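Equipment planning: second bimanual cell

Requests for the next equipment round close on Tuesday. The bench automation group at Halham is asking for one more two-arm cell and a spares allotment to go with it. The notes below cover what is in the request, what was left out, and what other groups should budget for if they plan to share the equipment.

Basis for the request

The existing cell is booked for most of the working day. Mounir Hamdy went through the booking sheet for the last quarter and found that the main conflict is between long data runs and short fixture checks. A fixture check needs the cell for an hour or less but often waits until a run is finished. Moving checks to the evening was tried in January and dropped, as the parts people had gone home by then.

Two suppliers quoted. Kabbaj offered a complete cell, assembled and tested, with a delivery time of 24 weeks. Fumberg offered arms and controller boards only, with a delivery time of 7 weeks, and we would build the enclosure ourselves. Shiela Galang compared the two on total cost, including our own labor. The Fumberg route comes out lower even with a generous allowance for assembly, and it keeps the second cell compatible with the grippers we already stock. The request is written on that basis.

What the budget line includes

Arms, left and right, with grippers
Controller boards, one per arm, plus one spare
Aluminum extrusion, brackets and fasteners
Enclosure panels and printed wall graphics
Power supplies and emergency stop
Spare servos, 8 units
Cable and cable ties

The spares line stands at 1,660 and is the one most likely to be questioned. Wrist and gripper servos take most of the wear in two-handed work. Last year we bought them one at a time as they failed and paid express shipping on nearly every order. Ruairi Skinner has asked that the spares be approved together with the arms and not held for a later round. If the line is cut, the servo quantity should be reduced first and the spare controller board kept.

What the budget line does not include

No computer is requested. The workstation at the end bench can run a second cell if the two are not recording at the same time, and the booking sheet will be changed to enforce that. Floor space is already assigned. Installation labor is charged to the group's own account and does not appear in the request.

Layout and cabling 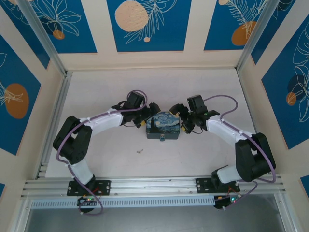

Cable routing accounts for more assembly hours than any other step in Shiela's estimate, and the second cell will follow the current layout to keep that figure down. Both arms sit on a single extrusion rail, with a small circuit board for each arm near its mounting plate. The purple cable goes over the wrist servo, along the white link and around the shoulder joint before dropping to the board. Each run needs enough slack at the shoulder for full travel, so order cable by the routed path and not by the straight length of the arm. The mounting plates will also be kept to the four-screw type so that arms can be exchanged between cells with one tool.

Wall graphics are quoted as a separate item. Groups that want a different background should send artwork to Aparecida Tavares before the panels are ordered. Reprints after that point are charged to the group asking for them.

Next steps

Hywel Wogan will submit the request on behalf of the Fultmont and Halham sites. Groups expecting to use the second cell should send him their estimated hours per week and any gripper changes they need. Estimates that arrive after noon on Tuesday will be held for the following round.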